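Joint Monitoring on the Oker Line: Reporting Delays and Their Effect on Ceasefire Disputes

Final report, undergraduate project in security studies
Prepared under the supervision of Ezekiel Rosenthal

Summary

This report examines how ceasefire incidents were recorded and confirmed along the Oker line, which separates forces of the Lornudia government from those of the Bakumico regional authority. The project team of seven students read 603 incident reports filed over a period of eight months by the joint monitoring posts. The team asked how long each report took to be confirmed by both parties, and whether a long delay made it more likely that the incident would be disputed at the political level. The team found that delay and dispute were linked at most posts, and that the two posts with a shared duty room performed better than the rest. Recommendations are given in Section 6.

1. Background

The Oker line was drawn under the Yazzie Protocol, which ended open fighting between the two parties and called for both to withdraw heavy weapons from the river valley. The protocol did not create a peacekeeping force. It placed the duty to monitor on the parties themselves and allowed a small civilian secretariat to receive their reports.

Nine joint posts were opened. Each was staffed by officers from both parties, who were expected to investigate incidents together and sign one common report. An incident could be a shot fired across the line, the movement of a vehicle on the restricted list, or the detention of a civilian near a crossing. The secretariat had no power to order an investigation and could only ask for one.

The arrangement has received little attention in course literature, where larger missions with international troops are more commonly studied. The team selected it for that reason, and for the practical one that the secretariat's reports are written in a standard form and can be compared with each other.

2. Research Question

The project was guided by one main question: does the time taken to confirm an incident affect whether the parties later dispute it?

Two smaller questions followed. The first was whether some kinds of incident took longer to confirm than others. The second was whether the layout and working habits of a post had any effect on speed. 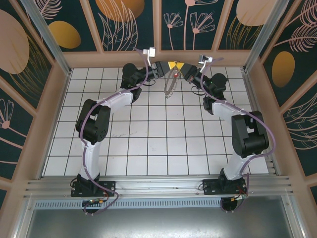

The Yazzie Protocol requires that every investigation be carried out by two teams of equal size, one from each party, which leave from their own stations and meet at the site of the incident. Neither team answers to the other, and each keeps its own line of communication to its own headquarters. The point of contact is shared while everything leading up to it is separate. For the purposes of this report, the team has called this the paired model, and has distinguished it from the single-team model used in missions where all monitors serve under one command. In the paired model, a confirmed report depends on both teams arriving, agreeing on what they see, and receiving permission from their own superiors to sign.

3. Method

Each report was read by two members of the project team working apart. The readers recorded the post, the type of incident, the time at which it was first logged, the time of the second signature, and whether the incident was raised afterward in the political meetings. When the two readers disagreed, a third member read the report and the matter was settled by discussion.

Reports were coded under four headings: weapons fire, vehicle movement, detention, and other. The "other" heading was used more often than the team had hoped. It includes damaged fencing, livestock that had crossed the river, and several complaints about loudspeakers. These were kept in the study, as the protocol treats them in the same way as any other incident.

An incident was counted as disputed if either party rejected the common report or submitted a separate account to the secretariat. Incidents that were only mentioned in passing at a meeting were not counted.

The team had planned to interview former monitoring officers. Approval for this part of the work was granted late in the term, and no interviews could be completed before April. The findings therefore rest on written sources alone.

4. Findings

4.1 Delay and dispute

At seven of the posts, incidents confirmed within the same day were rarely disputed. Incidents for which the second signature came on a later day were disputed far more often, and those that crossed a change of shift were the most likely of all to be rejected by one side. At the remaining two posts the number of disputes was low throughout, and no pattern could be seen.

The direction of cause is uncertain. An officer who expects trouble with a report may hold back a signature on purpose, in which case the delay is a sign of the dispute and does not produce it. The written record seldom gives a reason for a late signature. Where a reason is given, the most common entry is "awaiting instruction."

4.2 Type of incident

Weapons fire was confirmed faster than the team had expected. Both parties appear to have treated it as urgent, and the reports are short. Detentions were the slowest. They required the teams to agree on where a person had been standing in relation to the line, and the line was poorly marked in the upper valley, where the river changes course after heavy rain.

Vehicle movement fell between the two. Disputes under this heading were usually about whether the vehicle belonged on the restricted list, and the facts of the movement itself were often accepted by both sides.

4.3 Layout and habits of the posts

The two posts with the fewest disputes were the only ones in which officers of both parties used the same duty room. At the others, the parties worked in separate buildings and communicated by field telephone or by written note. The secretariat's inspection notes describe officers at one of the shared posts keeping a common log on the wall, although the protocol did not ask for one.

These two posts were also located on quiet sections of the line. The team was unable to separate the effect of the shared room from the effect of a lighter workload.

5. Limits of the Study

The reports were written by officers who knew that their superiors would read them. Disagreements that were settled by conversation before the report was drafted leave no trace in the record, and the true number of disagreements must be higher than the number the team could find.

Times of signature were entered by hand. In some reports the second signature carries an earlier time than the first. The team left these reports out of the analysis of delay and kept them in the analysis of incident type.

The translations supplied by the secretariat were used throughout. Two members of the team were able to read the Lornudia originals and checked a portion of them, with no serious errors found. The Bakumico originals were not checked.
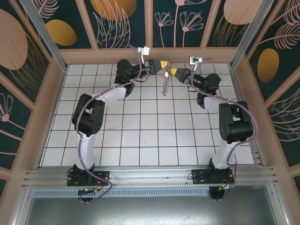
6. Recommendations

The team recommends that the secretariat:

Ask the parties to provide a shared duty room at every joint post, beginning with the posts in the upper valley.

Add a required field to the report form in which a late second signature must be explained.

Prepare a written handover note for any incident still open at a change of shift, signed by the outgoing officers of both parties.

Mark the line on the ground wherever the river has moved since the protocol was signed.

7. Further Work

A later project could complete the interviews that were left out of this one. The team's question list and coding guide have been deposited with the department and may be used by other students with the permission of the supervisor. It would also be useful to compare the Oker posts with a mission that uses the single-team model, provided that reports of similar detail can be obtained.

Acknowledgments

The team thanks Ezekiel Rosenthal for his supervision and for his comments on two earlier drafts, and the staff of the secretariat's records office for their patience with repeated requests for missing pages.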